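Shoelaces, week 3

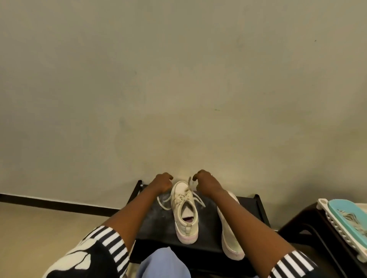
Left shoe on the rack, laces undone, about to start again.

Posted Friday, May 12, 2023

Our club project this term is teaching a robot to tie a shoe. Before the robot gets anywhere near one, we have to record people doing it, with a camera worn on the head so the view is close to what the robot would get. I signed up for the recording part. I have no talent for soldering and I can tie my shoes.

The project is called Drimeslow. I don't know why, it had the name before I joined. Zuleica Tavares runs the club and wrote the rules for recording. Shoes go on a rack or a low shelf with the toes pointing away from you. Both hands start near the shoe. You tie a plain bow at normal speed, stop, pull it out, and go again. Each person does 20 takes per session.

I did 19 good ones last time. The other one I ruined by answering my phone with the lace still in my hand.

The main thing I learned is that I don't tie my shoes the way I thought I did. When I had to write the steps down for the labels, I wrote that I make the loop with my right hand. On the video it's the left, every time. Zuleica told me to fix the labels and leave my hands alone, so I spent an evening on that.

Labeling takes a lot longer than tying. For each take we mark where the lace is first picked up, where the ends cross, where the loop is made and where the bow gets pulled tight. The cross is easy to find. The loop is a pain, as my fingers are usually in front of it. I've started holding my hands a bit farther apart, which feels strange but makes the labels easier.

Things I would tell the next person who does this:

Sit down. I tried it standing and bent over and my back hurt by the second batch.

Don't look up between takes. You lose the shoe from the view and then the start of the take has to be thrown out.

Use the same pair for a whole session. Ashworth's group swapped shoes halfway through and had to sort their files by hand.

Laces that are close to the color of the shoe are hard to label. I'm still doing a full set with them because Zuleica wants hard ones in there too.

The robot side is behind us. It can pinch a lace and lift it, and it drops it a lot. They want to have it crossing the two ends by November, when we show the project to the other clubs. A full bow is for next year.

I have 2 more sessions to record and then the labels for both.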